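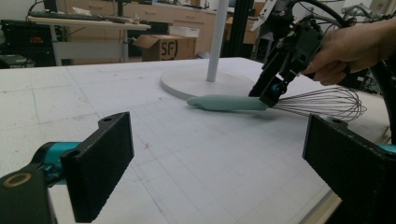 Margit Bakos thinks we should have dropped the whisk in the first week, and she said so again at Friday's review. Her point is that a kitchen tool trial ought to begin with things people struggle to hold, and a whisk isn't one of them. I half agree. It stays in because the Nallier grant was written around it, and I would sooner report a dull result than swap the object and report a better one.

Progress to the end of May, then. We planned 60 handling sessions for the utensil strand and have finished 10. The plan was optimistic when I signed it and I should have said so then. Baptiste Guérin has since redrawn the timetable, which now looks possible, though it leaves no room for illness or for the room being taken by someone else.

On the work itself, the mint-green handle is easy to find against a white table. I am less sure it tells us anything about kitchens, where worktops are seldom white and seldom clear. Solange Fleury's notes say the point where the wires meet the handle is the best place to take hold. Her notes cover one whisk. Until the second one arrives from Painemal I would ask you not to repeat that finding outside the project.

The table is showing its age. The grid is still readable but the surface has picked up scuffs and marks, and I don't believe placements judged by eye against the squares are as exact as our April summary claimed. I have asked for that paragraph to be withdrawn. 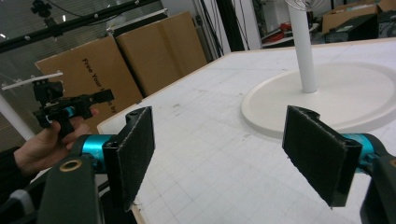 Will the utensil strand need more money to finish? Not for equipment, but we shall ask for 2 more months of room hire if the new timetable slips.

Spending on the strand stands at £1,238, nearly all of it on room hire. The Skunach order for spoons and spatulas is unpaid because the delivery was short and we are disputing the invoice. Valentin Leclerc has the correspondence and will forward it on request.

Next period: the second whisk, then the spoons, if they come.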